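5.3 Cable snagging and the late stop

We had hoped to keep this section short. When we planned the folding study we expected our trouble to come from the perception side, and we set aside most of January for relabeling garment corners that the model had missed. The corners did need some work, and we come back to them in Section 6, but the fault that cost us the most time and the most sleep was a much plainer one. One of the arms kept pulling after it should have stopped, and it took us far too long to understand why.

Readers will remember from Section 3 that the Genudora cell runs two arms under one controller, and that the Pravell folding routine begins with a flattening step. Both grippers take hold of the garment, the arms move apart until the cloth is under light tension, and the routine then waits for the tension estimate to settle before the first fold begins. There is no force sensor at the wrist. The tension estimate comes from motor current, and it is compared with a baseline taken at the start of each run, when the arms are holding nothing at all. We liked this arrangement very much when we built it. It was cheap, it was easy to explain to visiting students, and it worked well on towels.

Of the 175 runs in the main series, 30 ended in what our log calls a late stop, meaning that the arms kept separating after the cloth was already tight. In most of these the garment simply slipped out of one gripper and the run was marked as failed. In five of them the grip held, and those are the ones that worried us. A seam gave way in one case, and in another the controller finally tripped on its hard current limit with a bang that brought people in from the next room. No one was hurt, and the guard rules we describe below were in force the whole time, but we don't think that a soft routine like this one should ever lean on the hard limit. 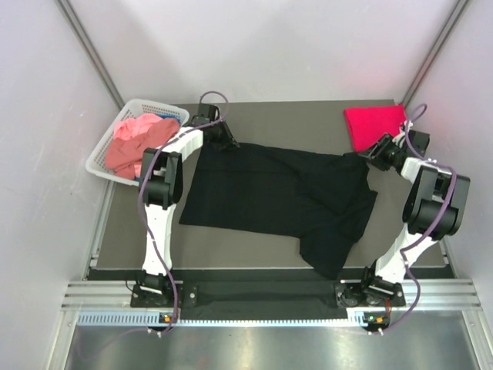 Figure 7. Two-arm work on a dark garment in the Genudora cell. Purple cables run along the links of both arms and loop above the grippers.

Dekker, reading an early draft of this section, wondered whether we were being too hard on the cables, and asked if the slip might not come from the dark cloth itself, given that black knits gave our corner finder such a bad time. It was a fair thing to ask, and we went back to the logs with it in mind. Dark garments did fail more often overall, mostly through poor first grasps. Late stops, though, turned up with light and dark cloth alike, and they followed the pose of the arm much more closely than they followed the color of anything on the table.

What we now believe is this. When an arm reaches inward and up, the slack in its cable loop is taken up, and the cable begins to push lightly against the link. That push changes the motor current. If the baseline happens to be taken in such a pose, the cable's share is quietly built into it, and later, as the arm moves outward and the cable relaxes, the estimate reads lower than the true tension. The controller sees loose cloth and goes on pulling. Retying the loop by hand on the right arm made the fault come and go, which was annoying and also very welcome, as it was the first time we had been able to call it up on purpose.

We made two changes. The baseline is now taken in three poses along the pulling path, and the arms refuse to start if the readings disagree by more than a set margin. We also added a plain travel limit to the flattening step, drawn from the garment width found by the Joto segmenter, so that even a badly wrong tension estimate can't carry the grippers very far past the cloth. In 50 further runs with both changes in place we saw no late stops. We would ask the reader not to make too much of that number, as the loops had been freshly tied and the garments came from the same small pile as before.

The guard rules stayed as they were throughout: doors closed during motion, hands out of the cell until the arms are powered down, and no clearing of a dropped garment between folds. Cable ties are now checked at the start of each session, and the check is written into the same log as the runs.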